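Gredora Saucepan with Glass Lid

From the Koltulell kitchen shop, small pots section

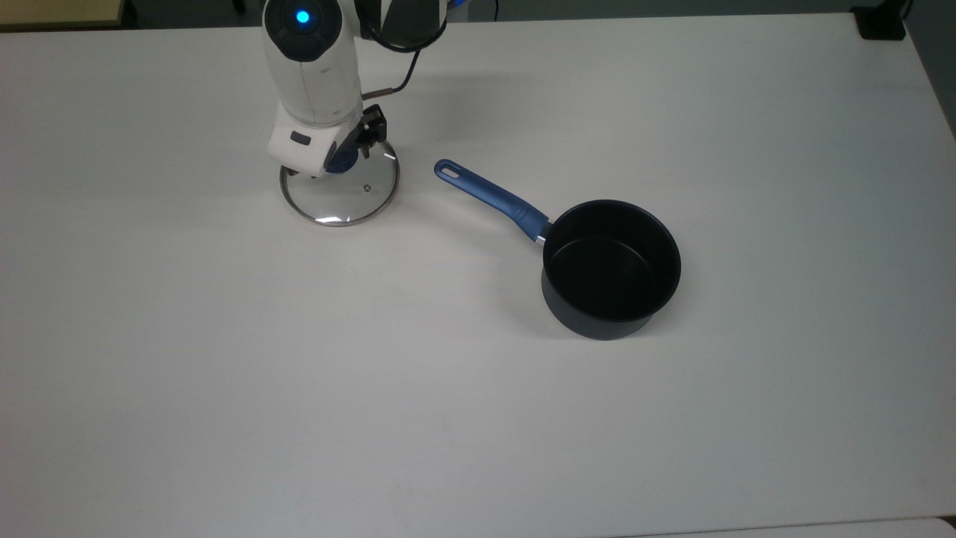

Gredora saucepan, black with blue handle, and its glass lid.

We carry a lot of saucepans. People come in for a saucepan, look at the wall of saucepans, and go home to think about it. The Gredora is the one we end up handing to them, partly for its merits and partly to clear the aisle.

It is a small, straight-sided pan with a nonstick interior, dark on the outside and darker on the inside. The handle is long and blue. The lid has a blue knob, a clear glass disc, a thin stainless rim and one little steam vent. If your kitchen is already full of things that match, it will look like a guest. If your kitchen is like ours, it will fit right in with the green colander and the pot you got from an aunt.

What it does well

Oatmeal. Rice for two. Soup out of a can, with dignity. Milk, if you stand there and watch it, and you should, since no pan ever made has changed the character of milk. Eggs come out of it the way eggs come out of any pan of hot water, and we are not going to charge you extra for a paragraph on that.

The nonstick lining is the main event. Grímur Eskildsen runs our test kitchen, such as it is (a hot plate and a sink), and he made caramel in the Gredora on purpose. It wiped out with a sponge. He then made it again, and we had to ask him to stop.

The glass lid lets you see what is going on without lifting it. For the first minute or so, anyway. After that it fogs up and you will lift it like everyone else. The vent keeps it from rattling at a simmer. At a full boil it rattles.

What it does less well

The long handle is lovely on the stove and a nuisance in the cupboard. Measure your shelf first. We have had one returned by a customer whose cabinet door would no longer close, and she was nice about it, but she kept the lid for a week by mistake and we had a very lonely pan on the returns shelf.

There is no pour spout. You can pour from the rim if you commit to it. Timid pouring runs down the side and onto your sock.

It's not a big pan. Pasta for four is a job for the Sastent stockpot, and the people who write to us about spaghetti sticking out of the top have all been sent the same polite reply.

Care

Wash by hand with something soft. The dishwasher won't kill it overnight but the lining will go dull. No metal spoons, no steel wool, no forks used "just this once." Let the lid cool before you run it under the tap. If you stack it, put a cloth or a paper towel inside. Use medium heat or lower; high heat is how people wear out a nonstick pan and then come in to tell us they don't make them like they used to.

Replacement parts

Lids and knobs are sold separately. The knob comes with its own screw and washer. The lid comes with a knob already on it, so please don't order both and then call Brynhildur at the front desk to ask what the extra one is for. She has a drawer of them now.

Handles are not sold separately. We've asked.

Stock and shipping

We took 300 of these in January and the second batch has arrived. Orders leave the store within 10 days, usually a good deal sooner unless there's a holiday. Returns are fine if the pan hasn't been cooked in. We can tell.

Last updated 2024-07-24

Comments

Yi-an Sun
Bought this for my son's first apartment and then kept it. He got my old one. Very happy with the pan, less so with the phone calls.

Aksel Sveinbjörnsson
Does the knob get hot? The last one I had was metal and I learned about it the hard way.

Brynhildur (Koltulell)
Warm after a long simmer, Aksel. I use a towel out of habit. If you need a spare knob, I know where to find one.

Ezequiel Escobedo
I was one of the spaghetti people. Your reply was fair. Bought the stockpot and now I need a bigger shelf.

Aksel Sveinbjörnsson
OK, ordered. Measured the cupboard first. It's going on a hook.

Related items

Sastent stockpot with lid
Blöndal wooden spoons, set
Gredora replacement lid
Gredora replacement knob
Blöndal pan protectors, felt
Koltulell wall hooks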